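Workshop notebook — January, second cup of coffee

Okay, budget week. I promised myself I'd write this down properly before the numbers turn to soup in my head again, so this is me thinking out loud about what we buy for the parcel cell and what we leave for the summer round. If you're on the cell and reading this, scribble in the margins, I mean it!

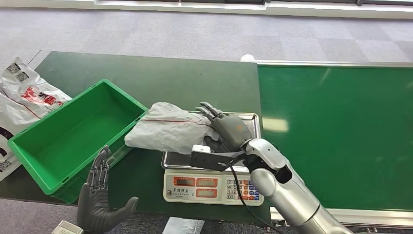 Reading time: 3 min

The scale first, because everyone has an opinion on it. Soft mailers are the awkward ones — a bag hangs off the side of the platform, the hand is still holding the other end, and I don't know how much I'd trust a weight taken like that. I went back and forth on asking for a bigger platform (Dulis sells one, and it's a nice thing) but I'd sooner put the money into a scale with a data port so the weight goes straight into the log. Bigger platform goes on the wish list. Port goes on the order.

Hands next, and this is the line that eats the budget. The service plan from Prevus runs out in spring. They want us to renew for 2 years and they'll throw in a set of fingertip pads, which sounds generous until you look at what pads cost. Pads run us $1,394 for the year if we keep going through them at the rate we did in the fall. So the freebie is worth having, I just don't want to sign for two years on the strength of it. Asked for a one-year price. No answer yet.

What I do want, plan or no plan, is spare sleeves for the arms. The ribbed part takes all the bending and we've got exactly zero on the shelf. Lead time is about 3 weeks from Essien and I can picture the week we'd need one. Ordering a pair, done, not discussing it.

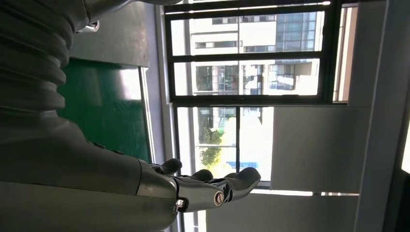 Blinds! I keep forgetting to put blinds in and then every sunny afternoon I remember. The wrist cameras go nearly white whenever they end up pointed at the glass, and we've been fixing that by moving the work to the morning. Facilities might pay if I call it a building thing. If they won't, plain roller blinds are cheap enough to sneak in under "cell fittings" — try facilities first though.

Conveyor: leaving it alone. Skidport quoted a longer belt and a proper side guide, and the quote is fair, but we aren't anywhere near filling the belt we have. Parking it until the summer round. (Their guide rails might be sold separately. Ask.)

Crates and trays. Small money, big nuisance. I'd like more of the green crates, same size, same supplier, please nobody get creative and order the taller ones. Every time the crate changes we're back to teaching reach positions and that's half a day gone.

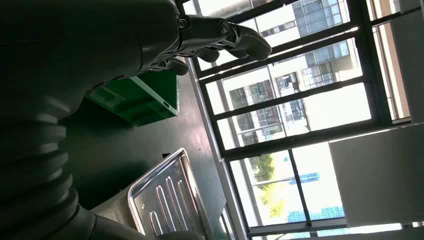 Same goes for anything else that sits on the work surface. I'd rather buy a few spares of what we've got now and stick them in the cupboard than save a little and end up with a near match. Putting them on one order with the crates so we only pay shipping once.

Still to chase:
- one-year price from Prevus
- does the Dulis scale with the port come with the cable or is that extra
- facilities and the blinds
- side guides on their own, Skidport

If the hands line comes in high, the wish list scale is the first thing out, then the extra crates. Sleeves stay whatever happens.

2 comments

Recent entries
Belt speed, again
Label printer notes
Where the cable ties went
Shelf space before the spring order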